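Re: [handgrip] Which jaws for round things?
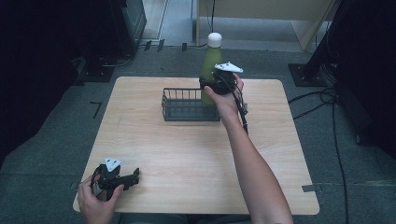 Right hand on the bottle, left one parked. Basket is the dark grey wire one I keep moaning about.

Hi all,

Sorry for the slow answer, I wanted to have a proper go with both sets before I opened my mouth. Consuelo Cordero wrote:

> I've got the Weritel pair on my desk and I'm about to order a second pair
> for the other bench. Before I spend the money again, has anyone used them
> next to the Drurside ones on anything round? Bottles, jars, tubes, that
> sort of thing. Ours are fine on boxes but the first time I picked up a
> shampoo bottle it swung round in the jaws like a pub sign. I can't tell
> if it's me, the jaws or the bottle.
>
> Also, how are people dealing with the cables? And does the marker plate
> on top get lost for anyone else when you turn your wrist over? I'm
> getting little gaps in the path and the arm does not like them at all
> on playback.
>
> Consuelo

So, Consuelo, the short version is that it's a bit of all three, but mostly where you grab it. Long version follows, get a cup of tea.

I've been doing the bottle and basket job, because it's the one we want the arm to do in the end and it has a bit of everything in it. You've got a tall thin thing that wants to fall over, and a low wire rack with bars that catch on whatever you drag past them. I sit at the low wooden table with a gripper in each hand and go at it: pick the bottle up, put it in the end of the basket, take it out again, stand it on the wood. I did 70 goes with each pair of jaws, all in one long Wednesday, and my thumbs have still not forgiven me.

First thing, where to grab. If you take a bottle round the middle it feels safe, and with a full one it probably is. With a light one I kept tipping it on the way down, as the bottom would touch a bar of the basket and the whole thing would pivot round the jaws. That's your pub sign! When I moved up to just below the shoulder, under the cap, it all calmed down. The bottle hangs more or less straight by itself, and you can feel the base find the floor of the basket before you let go. I'd try that before you buy anything.

Second thing, the jaws. The rounded ones wrap nicely and I like them a lot for bottles. The flat Drurside ones will hold the same bottle but you have to squeeze harder, and I noticed I was turning my wrist to make up for it without meaning to. That matters more than it sounds. Whatever silly thing your wrist does, the arm will copy faithfully for ever after. I dropped the bottle 8 times with the flat jaws and 2 with the rounded ones, and I'll own up that one of those two was me reaching for a biscuit.

Where the flat ones win is the basket itself. If you want to shift the rack along the table, the flat jaws slip over a bar and stay there. The rounded ones sort of nibble at it. So if your other bench is doing trays and racks, Consuelo, I wouldn't rush to buy the same again. Mixed pair, maybe? Rounded in the right hand, flat in the left. I haven't tried that for a whole day yet, but the half hour I did was very pleasant.

Third, the left hand. This is a thing I only spotted when I went through the recordings. On a job like this one hand does all the work and the other just sits near the front edge with its jaws open, and mine wanders. It creeps forward while I'm concentrating, then jumps back when I notice. It's harmless to look at, but we had the arm on that side doing a funny little shuffle on playback, and it took me far too long to see where it had learnt it. Now I rest my left hand near the edge and make myself leave it there until it has a job. Boring, but the shuffle has gone.

On the marker plates, yes, I get the gaps too. Mine are the white triangular ones on top and they're fine as long as the plate can be seen from somewhere, which sounds obvious, but try pouring. The moment you roll your wrist right over, you've got your own forearm in the way. What helped here was turning myself instead of the wrist. I sit a bit further round to the right now so my arm comes in at a slant, and I lost far fewer bits of path. I was also told by the very patient person at Heinonen who looked at my files that a gap at the start or end of a go is easy to trim, and it's the gaps in the middle of a grip that spoil it. So if you must flip your wrist, do it when you're holding nothing.

Worst one I had was number 1677 in our big folder, if anybody has access and fancies a laugh. The path goes off towards the ceiling, comes back, and puts the bottle down beautifully. I've kept it for sentimental reasons, but please don't train on it.

Cables! I've no clever answer. I let the lead hang off the handle and run down past my wrist, with enough slack that it never pulls. I tried taping it along my forearm for a morning and hated it, because each time I reached for the far side of the table I could feel it tug, and I started reaching short. Short reaches are no good to anyone. The left one makes a loop out of the side of the gripper and I do have to watch that it doesn't hook over the basket. If somebody has a neat way of doing this I'd love to hear it, as the carpet on my right side is a snake pit and I've stepped on most of it.

While I'm on the floor, do put tape down. We have an L of black tape on the carpet and a grey strip over one corner of the table, right down to the floor, and it has saved us so much grief. The table is light enough to shove with a knee, and before the tape I'd get up for lunch, come back, and spend the afternoon recording everything a thumb's width to the left. You won't see it by eye. You'll see it when the arm puts the bottle down next to the basket with great confidence.

A few odds and ends from my notes, in no order:

The trigger travel on the Weritel pair is longer, and my hands got tired sooner. People with bigger hands may not care. I've got small ones and I was glad to swap back after lunch.

Screws work loose. I check the brackets under the marker plate at the start of each session now. If that plate shifts even slightly then everything after it is off, and the software won't say a word about it.

See-through bottles: the hands are tracked from the plates so the path doesn't mind, but the camera model we're using to find the bottle gets worse as the plastic gets clearer. The olive green one with a bit of a matt finish has been kind to us. I have a completely clear one waiting in the cupboard and I'm not looking forward to it.

Slow down on the let-go. I used to open the jaws and pull away in one move, and the arm would do the same and clip the cap on the way out. Open, tiny pause, then back off. It feels daft for the first few goes and after that you stop noticing.

As for which pair to buy, for bottles and jars I'd have the rounded jaws every time, and I don't much mind whose handle they're on. Flaltgate do a spare jaw set that's meant to fit both, so it may be worth asking them before you order a whole second pair. I haven't had my hands on one, so don't take that as a recommendation. If you do get it, please tell us whether the rubber stays put, as mine has started to lift at one corner.

Next up for me is the same job with the basket turned the other way, so the narrow end faces me. I've a feeling that will be harder on the elbow, but I'll report back. We're hoping to have the arm running the whole thing by itself in May, and if it does I'll bring cake to the next meet-up.

Consuelo, could you say what you had in that shampoo bottle? If it was half full and sloshing about I'd like to try the same here, I've only used mine as it stands and haven't changed the weight at all.

Cheers for now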